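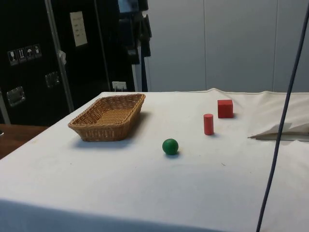
Are we still on track to have the shuttle vans converted by the end of October?
Two of the three are done and back on their routes, and the last one goes up on the lift next week, so we should make it with a few days to spare.

Hi Nele,

So, the long version! The first van (the old Trutitz with the sliding door that sticks) came out better than I expected. Bijan Rahimi had the engine and tank out in a day and a half, then lost nearly all of that time again waiting on the mounting brackets from Karppinen. They sent the left-hand set twice. We're sending one back, and they've agreed to pay the freight.

The second van went faster. It has been driving the hospital loop since the changeover and has put on 773 miles, all on overnight charging at the depot. The drivers like how quiet it is, though Telmo says the heater takes forever and I have to agree with him, I rode along and kept my gloves on. Riline thinks it's a software setting. I've asked them for a fix before the cold weather really gets here.

Money: we've spent 37 percent of the parts reserve, mostly on cable and a replacement charge port (I backed the first one into a shelf, sorry!). Labor is a little over what I told you in spring, and I'll cover that from the depot budget.

Still open is the inspection for van number three. The office wants 30 days' notice and I filed late, so I'm calling them again tomorrow to ask for an earlier slot.

Sointu Oksanen has the receipts if you want them before the next payment.

Primo Bortolotti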